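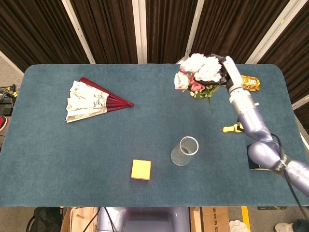
How many times does a robot have to be shown a job before it can manage alone?

Far more often than a person would, and it depends on the job. At Gralter, where I spent a happy couple of days in June, the usual figure is 3,000 goes for anything new, and they had reached 713 on the one I sat in on.

Hacer Karaca, who runs the sessions, likes them kept short, 25 goes and then a cup of tea, with the things on the table shuffled about in between so that the arm never gets too used to finding them in one spot. Clumsy goes are saved too (I was rather glad of that, having supplied a few myself!), and she watches 100 of them back each evening, with her shoes off and the radio on low.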